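Neues aus der Zelle: Station Mallgate läuft wieder

Kurz vor Redaktionsschluss noch schnell: Die Stapelstation in Mallgate ist seit 19.06.2021 wieder im Dienst. Greiferwechsel, neue Backen, Kamera nachgestellt. Hat länger gedauert als geplant, vor allem wegen der Backen von Cusaleck. Die ersten kamen mit falschem Lochbild. Zurückgeschickt, gewartet, dann passte es.

Was gemacht wurde: Karthikeyan Thampi hat das Handgelenk zerlegt und die Leitung zur Achse 6 getauscht, die hatte eine Scheuerstelle am Knick. Danach Nullpunkt neu angefahren und das Werkzeug neu vermessen. Tania Begum hat in der Zeit den Kamerahalter nachgezogen, der war seit März locker und keiner hatte es eingetragen. Bitte sowas gleich ins Wartungsbuch!!
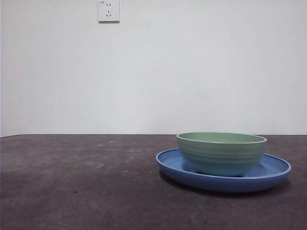 Kalibrierung der Kamera steht jetzt auch, Restfehler unter 3 Pixel, das reicht uns. Abgelegt wird ab sofort mit weniger Druck, Grenzwert in der Steuerung ist angepasst. Prüfteile bleiben die bekannten: grüne Schüssel auf blauem Teller, rechts auf dem dunklen Tisch. Die Rillen aussen an der Schüssel sind für die neuen Backen der eigentliche Test, an den alten glatten Backen ist sie uns dort gern weggerutscht. Im Abnahmelauf 173 Zyklen, davon 4 Abbrüche, alle beim Anfahren und keiner beim Ablegen. Gopinath Nadar schaut sich die Rampe noch an.

Für die Schichten: Backen nur trocken abwischen, kein Reiniger, der Belag quillt sonst auf. Schrauben am Flansch einmal die Woche mit dem kleinen Drehmomentschlüssel prüfen, er liegt im Schrank bei Bromwood-Teilen. Tischfläche vor dem Start abwischen, heller Staub stört die Erkennug.

Ersatzbacken sind bestellt, Lieferzeit bis zu 3 Wochen. Fragen an Janka Vávra, Einweisung am neuen Greifer macht Lavanya Joseph, Liste hängt an der Tür.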